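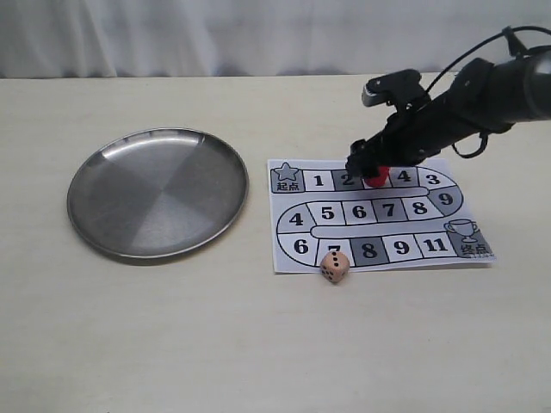
Progress report to Gromer, 18 Mar 2024
Project: Lultar, tabletop games set

Short one this time, we are mid-collection and the arm is booked all day.

Where we are: 2,000 episodes recorded and checked since December. Target for this phase met. Board game tasks are the bulk of it - pick up the red piece, move it along the track, set it down inside a square. Die tasks started, 20 episodes so far, too few to train on.

Problems. Piece is small and the fingers hide it from the wrist view at the moment of grasp, so labelers keep asking which square it's on. Numbers on the printed track repeat, so "move to 7" is ambiguous. We now write the row in every instruction. Older episodes being relabelled, 6 batches left.

First policy trained at the Berora site. Grasps fine, placement drifts on the curved corners. More corner examples comming.

Need from you: sign-off on 7 extra days of arm time, and an answer on the Fülöp storage invoice. Second one is urgent, teh disks are nearly full.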